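조테티 생활용품 재사용 사업 중간보고
제출처: 그레스테타르 기금 지역사업 담당
작성: 살바도르 삼파이우(사업 책임)
작성일: 2018년 6월 10일

1. 보고 범위

본 보고서는 지난 보고 이후 조테티 사업의 진행 상황, 예산 집행, 남은 과제를 정리한 것이다. 지난 보고에서 기금 측이 요청한 두 가지, 즉 물품 분류 기준의 문서화와 인계처별 기록 방식의 통일을 먼저 다루고 나머지 항목은 사업계획서의 순서를 따랐다. 회계 증빙은 별도 파일로 제출하였으며 본문에는 변경이 있었던 항목만 적었다.

2. 물품 수거

수거함은 현재 30개소에서 운영 중이다. 계획서에 적은 개소 수와 같다. 다만 위치는 일부 바뀌었다. 아게만 거리의 두 곳은 건물 외벽 공사로 철수하였고, 대신 같은 거리 끝의 주민센터 현관과 공영주차장 입구에 설치하였다. 주차장 쪽은 밤에 조명이 어두워 이용자가 수거함 안내문을 읽기 어렵다는 의견이 있었다. 안내문을 반사 재질로 바꾸어 달았고, 이후 같은 의견은 접수되지 않았다.

보고 기간 중 수거한 물품은 3,000점이다. 의류가 가장 많고 그다음이 수건과 침구, 신발, 가방 순이다. 겨울옷은 예상보다 늦게 들어왔다. 이불은 계획서에서 수거 대상에 넣지 않았으나 계속 들어오고 있어 보관 공간을 차지한다. 이불을 정식 품목으로 받을지, 안내문에 제외 품목으로 표시할지는 아직 정하지 못했다. 동물보호소 한 곳에서 이불을 정기적으로 받고 싶다는 뜻을 전해 왔으므로 그쪽과 운반 조건을 협의한 뒤 결정하려 한다.

수거 차량은 한 대로 계속 운영한다. 비가 오는 날은 수거함 바닥에 물이 고이는 문제가 있어 받침대를 높였다. 받침대 재료비는 시설비가 아닌 소모품비에서 지출하였다. 시설비에는 선반 설치 잔금이 잡혀 있어 여유가 없었다.

3. 분류와 포장

분류 기준은 열다섯 쪽 분량이던 초안을 줄여 한 장짜리 표로 만들었다. 초안은 품목마다 설명이 길어 작업 중에 찾아보기 어려웠다. 지금 쓰는 표는 품목을 세로로, 상태를 가로로 놓고 칸마다 처리 방법을 한 단어로 적은 것이다. 상태 구분은 '그대로', '세탁 후', '재료용', '폐기' 네 단계이다. 처음 오는 사람도 표를 보고 일을 시작할 수 있게 되었으나, '세탁 후'와 '재료용' 사이의 판단은 여전히 사람마다 차이가 있다. 특히 수건이 그렇다. 올이 풀린 수건을 재료용으로 보는 사람도 있고 세탁해서 내보내도 된다고 보는 사람도 있다. 견본을 상태별로 하나씩 골라 벽에 걸어 두는 방안을 다음 분기에 시행한다.

신발은 짝을 맞추는 데 시간이 걸린다. 한 짝만 들어오는 경우가 적지 않고, 며칠 뒤 다른 수거함에서 나머지 한 짝이 나오기도 한다. 한 짝짜리 신발은 두 달간 따로 보관하고 그 뒤에 폐기하는 것으로 정했다. 끈으로 묶어서 넣어 달라는 문구를 수거함 안내문에 추가하였다.

포장은 투명도가 있는 비닐봉투로 통일하였다. 종이상자를 쓰던 때에는 인계처에서 상자를 열어 보아야 내용물을 알 수 있었고, 재분류 요청이 잦았다. 봉투로 바꾼 뒤에는 이런 요청이 줄었다. 비닐 사용량이 늘어난 점은 기금의 환경 지침과 맞지 않는 면이 있으므로, 인계처에서 봉투를 회수해 다시 쓰는 방식을 함께 시작하였다. 회수율은 인계처마다 차이가 크다.

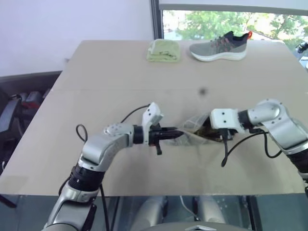

작업대 위의 비닐봉투. 뒤쪽은 개어 놓은 연두색 수건과 회색 운동화.

4. 기록 방식

인계처별 기록은 프로킥 양식으로 통일하였다. 이전에는 인계처가 각자 쓰던 장부를 그대로 받아 우리가 옮겨 적었고, 품목 이름이 서로 달라 합계를 내기 어려웠다. 이제는 인계처 담당자가 수령할 때 품목과 점수를 직접 입력한다. 인터넷 연결이 좋지 않은 두 곳은 종이 양식에 적고 월말에 한꺼번에 보내 온다.

전환 과정에서 첫 달 기록 일부가 중복 입력되었다. 수령일이 같은 건을 하나씩 대조하여 중복분을 삭제하였고, 본 보고서의 수거 점수는 삭제 후의 값이다. 지난 보고서의 부록 표에도 같은 오류가 있어 수정본을 다시 첨부하였다. 기금 측에서 이미 보관 중인 표는 교체해 주기 바란다.

5. 인계와 나눔 행사

물품을 정기적으로 받아 가는 기관은 15곳이다. 노인복지시설, 쉼터, 학교, 동네 가게가 섞여 있다. 학교에서는 체육복과 운동화를 주로 찾고, 쉼터에서는 수건과 속옷류를 찾는다. 속옷은 새것만 인계한다는 원칙을 세워 두었으므로 들어오는 양이 요청을 따라가지 못한다. 이 부분은 구매 예산이 따로 없으면 해결하기 어렵다.

나눔 행사는 한 차례 열었다. 100가구가 다녀갔다. 장소가 좁아 입장 순서를 나누었는데, 안내가 늦게 나가 오전에 줄이 길어졌다. 다음 행사에서는 신청서를 받을 때 입장 시간을 함께 적어 주기로 했다. 아동용 겨울 외투는 오전 중에 모두 나갔고 성인 정장은 거의 남았다. 남은 정장은 취업지원센터에 문의해 둔 상태이다.

6. 인력

상근 인원에 변동은 없다. 시간제 근무자 한 명이 개인 사정으로 그만두어 후임을 채용하였다. 채용 공백 동안 분류가 밀렸고, 이때 쌓인 물량은 현재 모두 처리하였다. 근무자 안전교육은 계획대로 마쳤다. 교육 후 나온 의견 가운데 장갑 크기를 다양하게 갖춰 달라는 요청은 바로 반영하였다. 환기 설비를 보강해 달라는 요청은 건물주와 협의가 필요하여 답변을 기다리고 있다.

7. 예산 집행

인건비와 임차료는 계획대로 집행하였다. 소모품비는 앞서 적은 받침대와 포장재 때문에 계획을 넘었고, 홍보비에서 그만큼 줄여 맞추었다. 홍보비가 남은 것은 인쇄물 제작을 한 번으로 합쳤기 때문이다. 항목 간 변경은 기금 규정에서 사전 승인이 필요 없는 범위 안에 있다. 차량 정비비는 타이어 교체가 예정되어 있어 하반기에 지출이 늘어난다.

8. 남은 과제와 요청 사항

첫째, 작업장 임차 계약이 12월에 끝난다. 건물주는 갱신 의사를 밝혔으나 임차료 인상 여부는 아직 통보하지 않았다. 인상될 경우 예산 변경 신청이 필요하므로 확인되는 대로 알리겠다.

둘째, 세탁은 지금 외부 업체 한 곳에 맡기고 있다. 업체 사정으로 수거가 늦어지는 때가 있어 두 번째 업체의 견적을 받는 중이다. 단가가 현재보다 높더라도 병행 이용이 가능한지 기금 측의 의견을 구한다.

셋째, 새 속옷과 양말 구매를 위한 소액 항목 신설을 요청한다. 필요한 품목과 기관별 요청 내역은 첨부한 표에 있다.

첨부: 수거함 위치 목록, 분류 기준표, 인계처별 수령 기록, 지난 보고서 부록 수정본, 속옷·양말 요청 내역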